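Tedow open day, October: aisle check before visitors
Checked by Ruairí Buckley

Visitor line taped at 29 cm from shelving: OK. Already ignored by Aidan Hegarty, who taped it.
Emergency stop within reach of host: OK.
Trolley 60, wheels and basket: pass. Steers left, like its relatives. 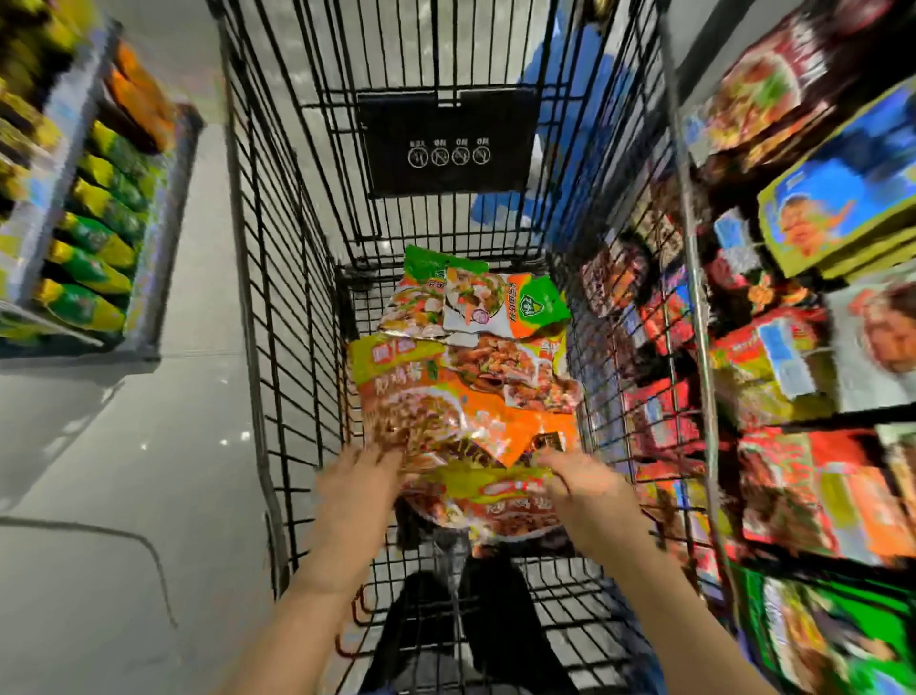

Item 4, basket handling: both hands on the orange packet, placard on the far gate.

Placard fixed to gate: yes. Three noes and one yes, much like my budget request.
Aisle floor: glossy. Remind guests to walk.
Leaflets: 320 printed, old start time. Aidan to correct by hand.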